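Come tidy with us: participants wanted in Zovordale

Do you like putting small things back where they belong? Lucero is looking for 22 people to spend a few unhurried hours this September packing and unpacking boxes at a table, in a bright room with a plant or two for company.
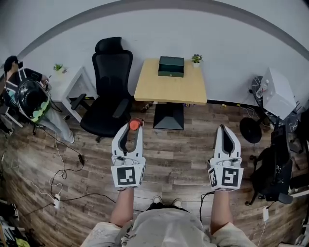

Table, chair and plants in the Zovordale room.

You'll be handling little everyday items, putting them into a box and taking them out again, at whatever pace suits you (really, there's no rush!). Sessions last 5 hours with a good long lunch, and you're welcome to bring your own music. 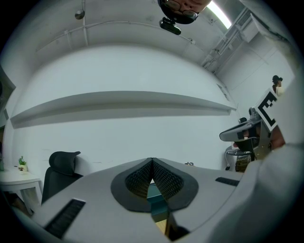

We'd love to hear from people of all ages over 18, whether you're neat by nature or hopeless at it.

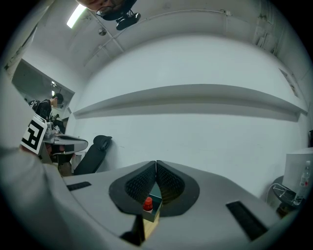
Do I need any experience?
None at all, we'll show you everything when you arrive.

Write to Tamunoemi Omoregie at Lucero, quoting call 3669.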